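Closing the laptop at six

I have been promising a post about my evenings for a good long while now, mostly to my sister, who keeps asking what on earth I do with myself since I moved out to Favdale. So I'm finally writing it, with a pot of tea going cold next to me and the window open, and I apologize in advance for the length. I was never any good at the short version of anything.

It starts with a rule, and the rule is that the laptop gets closed at 6 and stays closed until morning. 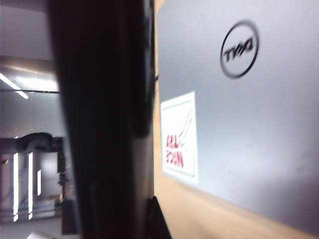
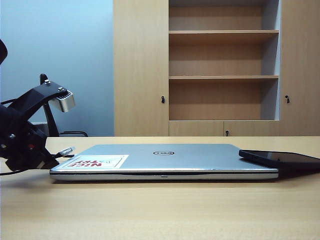
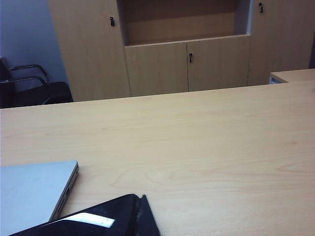
I came to it the hard way, as I come to most things. For the first year I worked from home I thought of the evening as a sort of overflow tank for the day. If a report wasn't done by dinner, well, there was always after dinner, and if it wasn't done after dinner I could sit up in bed with it on my knees and tell myself I was relaxing because I had slippers on. I answered messages while stirring soup. I answered one in the bathtub, which I don't recommend, and which I got away with only because my arms are long.

Then in September I had my old friend Viorica Cozma to stay. Viorica and I shared an apartment in our twenties, back when we both worked at Urquijo, the stationery place on the corner with the terrible heating, and she has never in her life been afraid to tell me something to my face. On her second night I got up from the table in the middle of a story she was telling (a good one, too, about her landlord and a piano) to check on something that had pinged. When I came back she had cleared the plates, washed them, and put on her coat.

"I'm going for a walk," she said. "You can come if you leave that thing here."

I went. We walked down the lane as far as the bridge and stood there until it got properly dark, and she finished the story about the piano, and I laughed so hard I had to hold on to the railing. I couldn't tell you now what the message was about. I do remember the piano.

So after she went home I made the rule, and I told her about it on the phone so that somebody would hold me to it. She still asks! Every call, before she even says how she is: "Is it shut?"

Now, what I hadn't thought through was what would happen to all those hours. When you take work out of an evening you are left with a rather large hole, and for the first couple of weeks I just sort of stood in it. I wandered from room to room. I opened the refrigerator a great deal. I reorganized the spice drawer, and then I didn't like it and put it back the way it was. I was in bed by nine most nights out of plain bewilderment, and wide awake at four.

Walking was the first thing that stuck, I suppose because that's how the whole business began. I go down to the bridge and back if the weather is poor, and if it's fine I take the long way, up past the orchard and around behind the church, where there is a gate that you have to lift and push at the same time. I don't listen to anything while I walk. I tried, with a novel in my ears, and kept missing whole chapters because of a bird or a dog or someone's roses. There's a house up there with a yellow door where they practice the trumpet in the evenings, and over the fall I listened to that person go from truly awful to not bad at all. I have never met them. I'm as proud as if I'd paid for the lessons.

The second thing was letters. I found a box of good paper at the back of the closet, cream-colored with a rough edge, left over from the Urquijo days when we were allowed to take home the damaged packs. I thought, who am I saving this for? I wrote to Viorica first, naturally, and then to my aunt in Birnitz, who is past eighty and doesn't hold with telephones. My aunt wrote back four pages within the week, in that tiny slanted handwriting of hers, with a recipe for plum dumplings tucked in and a long complaint about the new bus timetable. We've kept it up ever since. I know more about her childhood from this one winter of letters than I learned in all the summers I spent at her kitchen table, and I think it's that she has time to get around to things on paper. She told me about the year the river froze and her father walked across it to buy a goat. In person she would have been interrupted somewhere before the goat.

The third thing, and this is the one my sister finds hilarious, is that I joined a choir. I can't really sing. I can hold a note if somebody sturdy is holding it next to me. The choir is called Pluvenura, for reasons that have been explained to me two different ways by two different altos, and it meets in the school hall at half past seven, which under the old arrangement would have been impossible for me because I'd have been "just finishing up." I stood in the doorway the first night with my coat still buttoned, ready to bolt, and a woman with a pencil behind her ear handed me a folder and told me I looked like an alto. I don't know what an alto looks like but apparently it's me.

We did a spring concert. I wore a black dress that I last wore to a wedding and had to be pinned into it. I came in early once, very confidently, on my own, in a piece that is mostly silence at that point, and the conductor looked at me with such kindness that I nearly cried. Afterward there was cake. I've been going ever since and I've only come in early by myself one other time.

I want to be fair and say that the rule doesn't always hold. There was a bad stretch before the holidays when three projects landed on top of each other and I broke it four nights running, and I felt it, too, in my shoulders and in my temper. I snapped at the poor man who delivers the firewood. (I've since apologized, with a jar of jam.) There are nights when the lid is closed and my head is still very much open, and I lie there composing emails to the ceiling. What helps me with that is a small notebook by the bed. I write the thing down, in as few words as I can stand, and mostly in the morning it looks a good deal smaller or I can't read it.

And I know I'm lucky. My sister has two boys and a job with a pager, and if I told her to go walk to a bridge at six she would throw something at me, and she'd be right. When we talked about it, though, she said she'd started leaving her phone in the hall during dinner, just dinner, and that the younger one had told them a joke that went on for the entire meal and had no ending. She did the whole thing for me over the phone. It really doesn't have an ending. I've asked him to write it down and mail it to me, and I've sent him some of the cream paper to do it on.

A few people have asked what I do at the other end of the day, whether I start earlier to make up the time. I did at first. I'd be up at five, creeping around in a cardigan, and it was only the same old business moved to the other side of the night. These days I start at half past eight, after breakfast, and I get through very nearly as much as I ever did. I spend less of the afternoon staring out at the fence, I think, knowing there's an end to it. Some things just don't get done, and I've been surprised at how seldom anyone notices. One client wrote to thank me for being "so much calmer lately," which made me wonder what I'd been like before.

If you want the dumpling recipe, my aunt says I may share it, but only if I put in that the plums must be the small blue ones and that anybody who uses the big red ones will be sorry. I'll type it up properly next time, once I've worked out what she means by "a good cup" of flour. I've written to ask, and Birnitz being Birnitz, the answer will probably take a week and come with four pages about something else.

It's nearly time for me to get my shoes on. The light's lovely and I want to hear how the trumpet is getting along.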